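Hunska Recording Station

The Hunska is a tabletop station for recording demonstrations of pick-and-place tasks. An operator guides the arm through a task, and the station saves the arm's movements and gripper position along with the camera views, ready for training. It is supplied by Havilside and comes set up for the two-finger gripper.

Each recording is called an episode. The operator starts and stops episodes with a foot pedal, and a bad take can be thrown away with a second press. Nine task templates are included, covering placing, stacking, sorting and simple kitchen items. New ones can be added in the Brillura software.
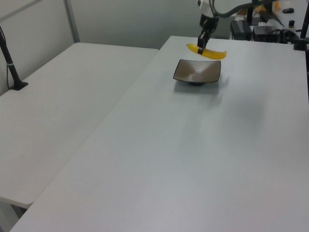

Toy banana and square dish, placing task.

The internal drive holds 700 episodes at the standard setting. Files can be copied off over the network while recording carries on. Objects are not included, but the Becerra object set (53 pieces, sold separately) matches the names used in the templates.

Part number: 2734
In the box: arm, two-finger gripper, fixed camera, foot pedal, power supply, cables
Needed: flat table, computer running Brillura
Delivery: UK mainland only. Please ask for a quote for other areas.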